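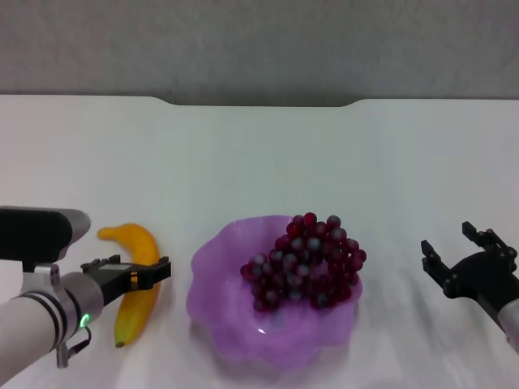
Hjørdis Forsberg wrote back that the blank plates should stay in the main table, since people keep treating a missing row as a zero and a zero as a missing row. Fair. They're back in. Sorry to everyone who had scripts pointing at the old file.

# mevent-plaques

Plaque counts for phage pulled out of pond and ditch water, plated on a lab strain of E. coli. Counts, dilutions, titers, storage notes. No sequences here, those go in a separate repo once the names are sorted out.

Last edit: Thursday, June 9, 2022

## What's in it

- `plates.csv` - one row per plate, 437 rows, blanks included
- `isolates.csv` - the seven isolates we kept going past the first streak
- `sites.csv` - four sites, no exact coordinates (landowners asked)
- `storage.csv` - re-titers of the stocks over time
- `notes/` - typed up from the bench book, messy, read before you complain

## Sites

Kostum upper pond, Kostum outflow, the ditch behind the Dritville feed store, and Mtshali Creek at the footbridge. The Kostum samples are the good ones. Dritville was cloudy and clogged filters, so those volumes are short - see `vol_filtered_ml`, don't assume.

## Columns in plates.csv

| column | meaning |
|---|---|
| plate_id | site code, then running number |
| isolate | blank if it's a raw water plate |
| dilution_log10 | negative integer, so tenfold steps |
| vol_plated_ul | what went into the top agar |
| count | plaques, by eye |
| tntc | TRUE if too many to count |
| morph | clear / turbid / halo / mixed |
| reader | initials |
| flag | see below |

`count` is empty when `tntc` is TRUE. It is NOT zero. Blank plates (host only, no phage) have `flag = blank` and a real zero in `count`, except where they don't, which means contamination, and that whole batch is flagged `batch_bad`.

## How it was done

Double layer, the usual. Water through a syringe filter, mixed with overnight host, short wait on the bench, soft agar, pour, swirl, leave it alone till set. Incubated overnight upside down. Read the next morning, before coffee in most cases.

Titer = count divided by (dilution x volume plated in ml). The `titer` colum in `isolates.csv` is the mean over the countable plates only. If you want it done some other way the raw counts are all there.

Enrichment was used for Mtshali Creek only. So those counts tell you phage was there, nothing on how much was in the creek. Do not put them on the same axis as the rest. Someone will. Please don't.

## Flags

- `blank` - host only control
- `batch_bad` - plaques on the blank, drop the batch
- `thin_lawn` - host was old or too dilute, plaques run big
- `wet` - plate not dried enough, plaques smeared together
- `reread` - counted again by a second person, the second count is the one kept

`thin_lawn` plates are fine for presence / absence. Not for plaque size.

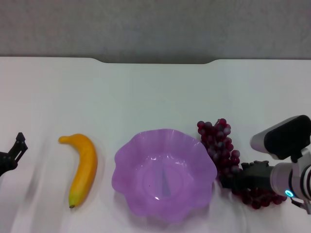
**Can I use the storage table to work out a decay rate?**
Only for the stocks kept at 4 C. The frozen ones were thawed more than once and the thaws weren't logged, so any rate you get out of them is mostly a thaw rate.

**Why no plaque diameters?**
Measured for the first batch, with a ruler, by two people who didn't agree. Left out. `morph` is as far as we'd go.

**Are the isolates all different phage?**
Don't know yet. They came off different plates and some look alike. Two from Kostum may well turn out to be the same thing.

## Known problems

- Reader effect on turbid plaques. One of us sees them, one of us doesn't. Use `reader` as a term in the model if you have turbid isolates in there.
- Host strain was swapped in August from a fresh stock. Same strain on the label, lawns came up noticeably thicker. `host_stock` is in the notes, not the table - on the list.
- Dilution typos. Fixed the ones where the counts went up as the dilution went up. There could be others that just look normal.
- Dritville plate ids skip. Those numbers were never used, nothing was deleted.
- Raw water plates were only run on one host. Phage that don't like E. coli are invisible to this, so it says nothing on total phage in the water.

## Not for

Water safety calls. Coliphage gets used as a sewage marker but the sampling here wasn't set up for that - no fixed schedule, no rain record, no standard method followed start to finish.

## Using it

CSV, UTF-8, commas, period for decimals. Read `plate_id` as text or you'll lose the leading zeros. Free to use and change, just credit the Mevent plaque set and say which version you took, the blanks thing changes row totals between them.

Spot a mistake, open an issue with the plate id. Pull requests on `notes/` welcome, on `plates.csv` please ask frist so we can check it against the book.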